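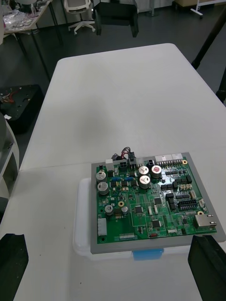

Figure 6.1 Circuit board and tray on the storage box, seen between the gripper fingers.

Chapter 6
Handling Connectors and Loose Wires

Last updated: May

The earlier chapters dealt with rigid parts. A block or a bracket keeps its shape when the gripper closes on it, and one good grasp pose is enough to pick it up every time. Wires behave differently. They bend under their own weight, spring back when released, and rarely lie the same way twice. This chapter covers the second half of the Clarnell course project, in which each team programs a two-arm cell to bring a wired connector to a populated circuit board.

The project was set up by Grethe Bach for the third-year automation class and later adapted by Abdul-Rahman Dramani for the student club, whose members enter the Mirero assembly challenge. Class and club use the same task sheet. The scoring differs and is given in Section 6.5.

6.1 The work area

The board is raised above the table so that the fingers can approach from the side without touching the tabletop. A plastic storage box is high enough for this purpose. The board is framed by a flat gray border, and the border gives the vision software four straight edges to find before it looks for anything smaller. Teams that skip this step and search for the connectors directly tend to lose the board whenever the lighting changes.

Record the board position in the table coordinate system, not in the coordinate system of either arm. If the box is moved, only one transform has to be measured again.

Tall parts must be entered in the collision model. Capacitors are the usual problem. They stand well above the chips, and a finger path that clears the headers may still strike them. Model each one as a plain cylinder and add a margin of 40 percent to its radius during early trials. The margin can be reduced once the approach path is stable.

6.2 Dividing the work between two arms

One arm carries the wires and the other works from the opposite side of the board. The two programs share a single state variable, and neither arm may enter the space over the board until the other has reported that it is clear. Limit the waiting time to 500 milliseconds per check - a longer limit makes faults hard to trace in the log.

Grip the bundle close to the end to be placed. A long free length swings when the arm stops, and the swing takes time to die out. Stripped ends should point away from the fingers.

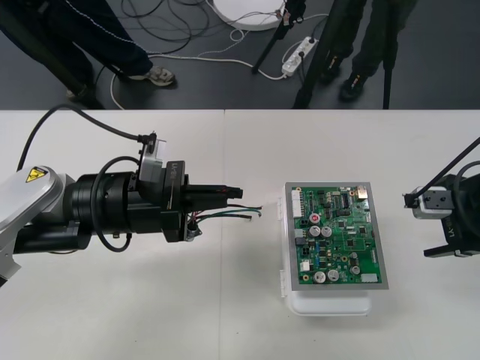
6.3 Using the wrist view

A fixed camera gives the general layout but loses detail when an arm passes in front of the board. The wrist camera supplies the close view. Its picture always includes the fingertips, and these should be masked before edge detection is run. The mask is drawn once for the open gripper and once for the closed gripper.

The Toft library supplied with the course returns the board outline as four corner points. Check the order of the points before using them.

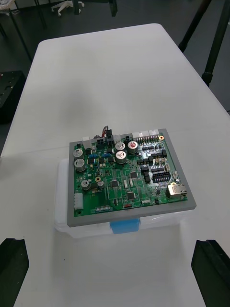
A rotated order gives a valid rectangle and a wrong angle, and the arm will then approach the wrong side of the board with full confidence. The simplest check is to compare the position of the network jack with the stored model. If the jack is found on any side other than the expected one, shift the list by one place and test again.

Each team should log 100 board detections before attempting a placement. Save the corner points, the time, and the arm pose for every detection. The log is used again in Section 6.4, where the spread of the corner points sets the search distance for the final approach.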